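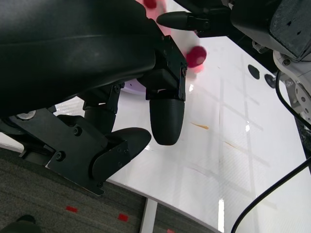
Glossy white tabletop, ceiling lights reflected.

Lachance Tour Audio Set, 20 receivers: review
Posted Saturday, January 20, 2018

The Lachance is a one-way radio set for walking tours. The guide wears a transmitter with a headset microphone, and each guest wears a receiver on a neck cord with a single earpiece. We bought the 20-receiver version for $534 in October and have used it since then on the old town and harbor walks in Irodcombe, in groups of 12 and up. It replaced a Tisetti set that had reached the end of its batteries.

Weight and packing
The full kit in its case weighs 1536 grams by our postal scale, without the charger. It fits in a day pack with room for rain gear. The case has a foam insert with a slot for each receiver. The slots are cut tight, and receivers go in only one way up. At the end of a tour, with guests handing units back in a bunch, it is quicker to drop them in a cloth bag and sort them later.

Range
Lachance states a range of 98 feet with a clear line of sight. On the harbor wall we got that and a little more. In the covered market the signal started to break up well short of it, and it dropped completely when the guide went around a stone corner ahead of the group. The Tisetti did the same at the same corner. Guides should wait at turns in any case.

Sound
Speech is clear. The microphone cuts low sounds, which helps with traffic and hurts with wind. The foam cover supplied is too thin for the harbor. We fitted thicker covers bought separately and the wind noise fell to an acceptable level. There is a slight hiss when the guide is silent. Volume is set by a wheel on the side of each receiver, and the wheel turns too easily. Guests brush it with a coat sleeve and report that the unit has stopped working.

Channels
Channel selection is done by holding two buttons while switching on. The channel is kept after power off. With two groups out at once, check every receiver before leaving the meeting point. There is no way to set them all together, and on a full group this takes several minutes. A lock setting prevents guests from changing channel by accident. It is off by default and is described only on the last page of the manual.

Battery
A full charge covered a morning and an afternoon walk with some left over. The transmitter runs down first. The charge light on the receivers shows red or green and nothing in between, so a green unit may have eight hours left or one. Charging is by the supplied dock, which takes half the set at a time. A full set needs a change over partway through the evening.

Hygiene
Earpieces have a removable soft cover. Spares are sold by Stiner, whose covers fit the Lachance earpiece without any change. The hook can be wiped with an alcohol pad. The neck cords are woven and hold dirt. They unclip for washing.

Faults so far
One receiver arrived with a dead earpiece socket and was exchanged. One belt clip on the transmitter cracked in cold weather. The replacement clip was not free.

Against the Tisetti
The Tisetti had a better volume wheel and a dock that took the whole set. The Lachance is lighter, sounds clearer and has more usable channels. For long walks with one guide we would buy the Lachance again. For museum work, where units go out and come back all day, the slow channel setup and the half-size dock are a real problem.

Rating: 4 out of 5 for walking tours, 3 out of 5 for indoor use.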